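Channel robots: new rules from February

Quick one, deadline was yesterday. Catherine Tosh has finished the operating rules for unmanned runs in the Baddale channel. Two people on every run, one on the stop button. Max 500 meters from the launch point, no exceptions for Kotura crews. Log sheets to the Skinner office same day pls.
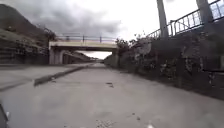

Who can call off a run?
Anyone on the crew, at any time, and the operator has to stop first and ask questions after.

Evine units need the new firmware before they go back out. Old checklists in the bin. Radio check at the start and agian at every bridge. Comments on the draft to Catherine, nearly 178 so far, keep them short.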